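Emberg bed-making policy, reviewed

I make beds badly and resent being outdone, so I came to Emberg with an attitude. It's a learned policy for two-handed bedding work, trained on 111 teleoperated demos, and its one real idea is that it scores each tug by how much flatter the cover gets. Florence Melnyk's group at Ibarra released it in March. I ran it for 2 weeks against Usley, the scripted baseline everybody uses and complains about.

The numbers first. Over 40 trials per method, Emberg got the duvet square to the mattress 70 percent of the time. Usley managed it in 40 percent, and spent a good part of the rest patting the pillows like a nervous aunt.
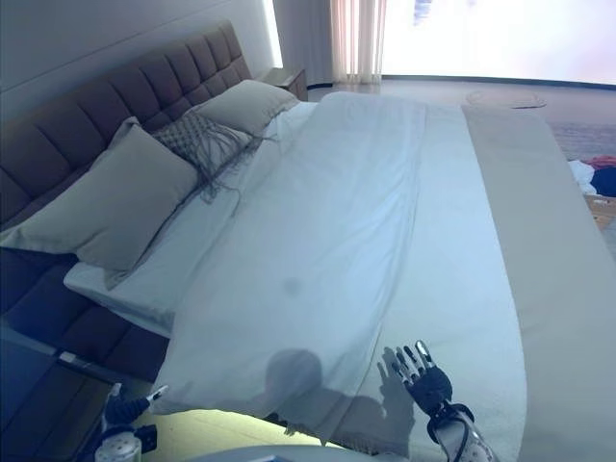
Both hands up at the bedside, duvet still creased.

Weak points? It's slow, and it hates fringe. Tassels read as wrinkles to the flatness score, so it will go on smoothing a tasseled cushion long after a person would have gone for coffee. The paper gives this one sentence – a short one. Strong sunlight also hurts, and I lost most of a Friday to a policy chasing shadows across white cotton.

Setup is painless if you already have the Flekitz hand drivers. If you don't, add a day and some swearing.

Four stars. I'd give the flatness score five and the documentation two.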